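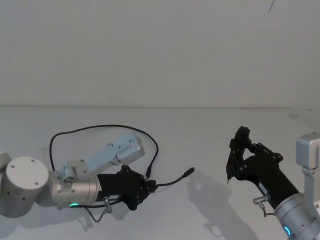 Storora cable handling set: data card

Maintained by Ritu Sisodia. Revised 2021-06-20.

The set covers one job, which is dealing with a thin black cable on a plain white tabletop. There are 200 clips in 8 folders. We set aside 29 of them after a second look and put them in a folder called "doubtful". I would start there, as it says more about the rest than the tidy folders do.

Labels

Each clip has one label: held, lying, or unclear. Dinesh Malhotra wanted a fourth, "ready to plug in". I left it out. A plug pointing the right way tells you very little about whether it will go into anything, and I don't trust anyone's guess on that, mine included.

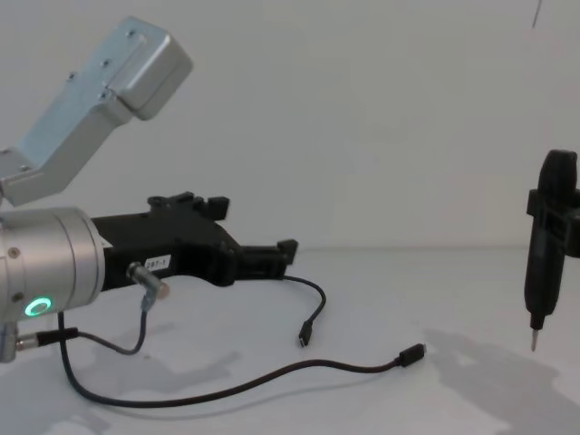
"Lying" means the plug end is resting on the table, whatever the rest of the cable is doing. Long loops are the usual trouble. Yusri Chong and I labelled 74 clips separately in April and argued over most of the ones with a wide loop. The written rule came out of that and I still think it is a bit loose.

Known weak points

White table, pale wall, dark cable. Anything trained on this may simply have learned to find a dark line. Please don't quote a good score as proof of skill with cables in general. I have yet to see it tried on a cluttered desk.

Corrections go to Ashok Kandpal, with the clip number and the label you would give it.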